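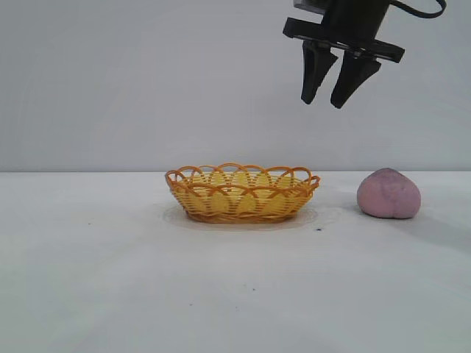 ## About Tridside

Tridside sells baskets, trays and small storage pieces for the home, and teaches people how to use them. Our shop is on Rebane Street in Durnitz, on the ground floor, with the workroom in back. We opened with one shelf of baskets and a table. The shelf has grown into 12 bays.

Most of our customers come in with the same trouble. Small things collect on a counter or a desk, and they have no set place to go. We help people pick a container that suits what they own and where they use it. Sometimes that means buying a basket from us. Often a customer already has one at home that will do the job once it is moved to another room.

### What we carry

We stock open baskets, lidded baskets, drawer trays and shelf bins. The catalog lists 953 items, counting each size and color separately. The best seller is the Jaten, a low open basket that sits well on a table or an entry bench. It comes in 4 sizes. The two smaller ones fit inside the larger two, so a set can be stored in the space of the biggest.

We don't carry anything that can't be wiped down or shaken out. We also gave up on baskets with sewn-in liners a while ago. They looked nice on the shelf, but the stitching came loose and people brought them back.

### How we work

Before a new basket goes on sale we try it out on a bare tabletop. Things go in and come out, over and over. We check whether the basket slides, whether the rim bends when something rests on it, and whether small items can be reached without tipping it over. If a basket fails, we send notes to the maker and wait for a second sample. About one sample in three ends up in the shop.

Our advice at the counter is kept simple:

- Clear the surface all the way before you decide what goes back.
- Use one basket for one kind of thing.
- Leave some room in it.
- If a lid stays off for a month, you can stop using the lid.

### Classes

The tidying class meets in the workroom and takes up to 20 people. It runs two hours. Bring a bag of mixed items from one drawer or one shelf at home, and you will sort it during class. Baskets are lent for the session and you don't have to buy one. There is a shorter class for children, who work in pairs and need an adult in the room.

We also visit homes and small offices in Durnitz and nearby. A visit covers one room. Kitchens take the longest, mostly due to the drawers, and we ask for a full morning. We don't throw anything out for you - that decision stays with the owner - but we will carry bags to the car.

The workroom will be closed for painting in the first half of July. Classes move to the front of the shop for those weeks, and the group size will be smaller.

### Repairs and returns

Unused baskets can be returned with a receipt. Used ones can be brought in for repair if they came from us. We fix handles and rims, and we replace feet on the shelf bins. We don't repair burned or water-damaged pieces. Small repairs are done at the counter while you wait. Larger ones stay with us, and we call when they are ready.

For class dates, home visits or a printed catalog, ask in the shop or use the form on our contact page.

Page last updated June 12, 2025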